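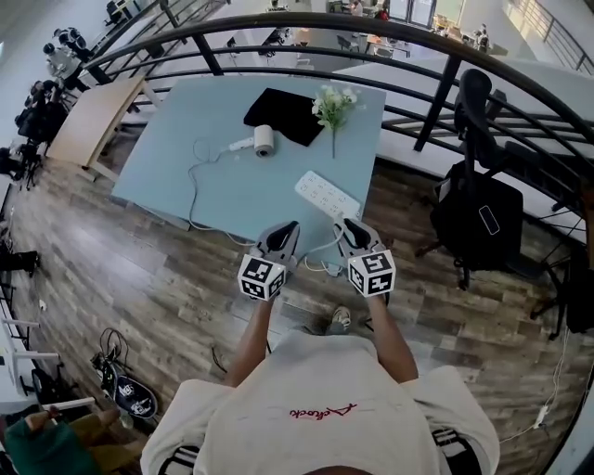 Donnie Leckie wrote back within the hour that the replay error was in the clocks and that we should stop blaming the planner. He was right, and most of this talk is about how long it took us to agree with him.

Talks > Bustgate meet-up > Speaker notes

Marker poses to gripper paths: the Potik pipeline
Notes by Judite Seixas, 2022-06-25

Print this page | E-mail this page

Slide 1. Say who we are, keep it short. Potik is the software that takes a session with the hand-held grippers and gives back a path an arm can follow. Printed cube on top of each gripper, one for the left hand, one for the right. Potik reads the cubes and works out where the jaws are.

Slide 2. Pose from markers. With two faces of a cube in view the pose is steady. With one face it can flip, and the gripper seems to tip over for a frame or two. We used to smooth this out. Now we throw those frames away and fill the gap from either side, up to 16 frames. Longer than that and the session is split.

Slide 3. Cables and power strips. Pause here. People expect the rigid objects to be hard and they are fairly easy. A cable has no single pose, so Potik doesn't try to give it one. It stores the jaw path relative to the strip and leaves the cable to the policy.

Slide 4. Clocks. The camera stamped frames on arrival, the jaw sensor stamped at source. The gap was 27 ms on a good day and up to 116 ms when the disk was busy. On replay the jaws closed late. Show Wael's plot, with the old and new curves together. Ask them to look at the closing edge only.

Slide 5. The fix. Everything stamped at source, one clock, offset checked at the start and end of each session. If the two checks disagree the session is marked and left out. We lost roughly 3,000 sessions from January this way – don't apologise for it, just say it.

Slide 6. Planner. Kobori takes the path and checks reach and collisions. It still refuses paths where both wrists come close together. Samah Fahmy has a branch that plans the two arms jointly. It is slow. No demo.

Slide 7. Questions. If short of time, skip 6 and keep 4.

Comments

Lajos Hegyi: Do you recalibrate the cube to the jaws after a drop, or trust the old numbers?

Judite Seixas: Recalibrate. It takes a few minutes and we have a script for it.

Wael Lahlou: The plot on slide 4 has the axis in frames, I'll send one in ms.

Lajos Hegyi: Thanks. We saw the same late closing with Utham and put it down to the motors.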